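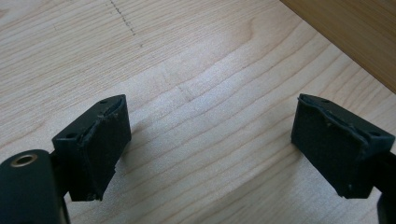 Questions we are often asked about Destmont smoked fish

We get a lovely lot of letters and emails at the smokehouse, and many of them ask the same things, so we have gathered our answers together on one page. If yours isn't among them, do write to us anyway.

Where is the fish smoked?

All of it is smoked at Pondthorpe, in the long brick building behind the old ice store. We moved there when the first site became too small for us (you could hardly turn a trolley round in it!) and we have been very happy there ever since. Packing is done next door, and the chilled lorries leave from the yard on the far side.

Can I come and look round?

We would love to say yes to everybody, but the smoking rooms are narrow and the hygiene rules are strict, so we only open them to visitors in March. Places are free and need to be booked. Tahsin Nanayakkara, our production manager, leads the tours himself and will happily talk about brine until you beg him to stop. Please wear flat shoes and leave jewellery at home.

Do you supply shops and restaurants?

Yes, and we're always pleased to hear from new ones. A first trade order needs to come to 70 packs, which can be a mixture of trout, mackerel and haddock. After that you can order as few as you like. Deliveries in the north go on our own vans, and everywhere else is handled for us by Rellis, who also look after our cold storage. 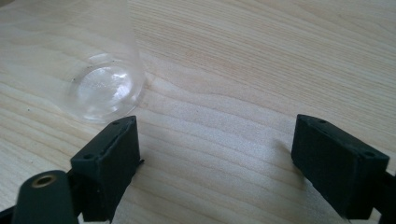
A plain glass is all you need with the peppered mackerel.

How long does the fish keep?

Go by the date on the pack, and keep it in the coldest part of the fridge. Once you have opened it, wrap it well and eat it within two days. You can freeze the trout and the haddock on the day you get them, and they come out very nicely in a pie or a chowder. We are less keen on freezing the mackerel, which tends to go a bit soft, though some customers tell us they do it all the time and don't mind a bit.

What wood do you use?

Oak for the haddock and beech for everything else. We did try apple a while ago and half the team adored it, but it was hard to get the same flavour from one batch to the next.

Why has the trout pack changed size?

The old tray has been discontinued by its maker, so we have moved to a slightly longer one. The weight of fish inside is just the same as before, and so is the price.

Are you still making the tea-smoked trout?

We are! It is made with Tsuchiya, the tea merchants, in batches of 800 packs, and it does go quickly. Join our mailing list and you will hear when the next batch is ready.

Page last updated 25 January 2026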